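Section 4: Setting up your Lelto worktop water filter

Welcome back, and well done for getting this far! If you have followed Section 3, your jug, lid and cartridge are rinsed and sitting on a clean tea towel, and you are ready to put the whole thing together. Do take your time over it. Most of the calls we get at Soltetden come from people who hurried through step 3, and we have all done it ourselves.

1. Take the cartridge out of its inner bag and stand it upright in a bowl of cold water. Leave it there for 16 minutes. It will fizz a little at first, quite cheerfully, and then settle down.

2. Lift it out, give it a gentle shake over the sink and let it drip.

3. Lower the cartridge into the collar with the arrow facing the spout, then press down and turn it clockwise until you feel it click. If it doesn't click, lift it out and start again (please don't force it, as the little lugs are the one part we can't mend).

Caution: never use hot water on the cartridge, not even to rinse it.

4. Fill the jug to the upper line and let it run through. Pour this first jugful away, or give it to your house plants, and then do the same again, so that you have thrown away 2 full jugs in all. You may see some fine black dust. It is only carbon and quite harmless.

5. Fill the jug a third time. This one is for drinking, so put the kettle on!

6. Set the reminder dial on the lid to the present month. If you are starting in June, for instance, turn the dial until the pointer sits on 6.

Note: a cartridge will treat 400 litres. If you live in a hard water area you may find it slows down before then, and a Sipos descaling sachet in the jug (cartridge out first, please) will often perk things up.

Where to keep it
Choose a level spot away from the hob and out of strong sunlight, with enough elbow room to lift the jug without knocking into the rest of your kitchen things.

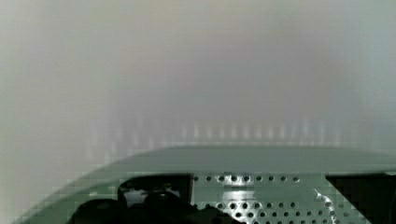
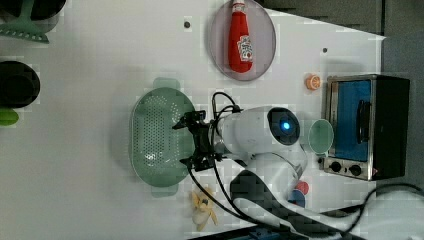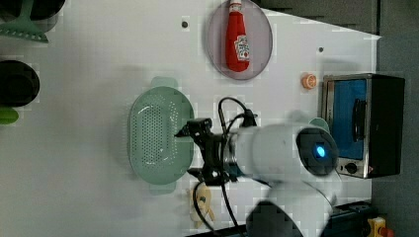 Ketchup on its plate, with the colander to the left.
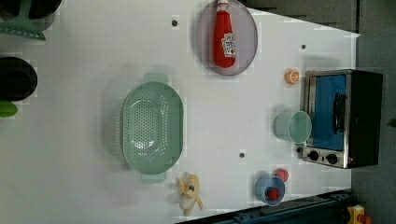 Lelto Owner's Guide, page 61

If you are going away for more than a few days, empty the jug and keep the cartridge in the fridge in a clean, covered bowl. When you come home, repeat step 4 before drinking.

Spare collars and lids are sold under the Dridero name and fit every Lelto jug. Text by Adoración Figueroa, revised 18/09/2018. Section 5 deals with cleaning the spout.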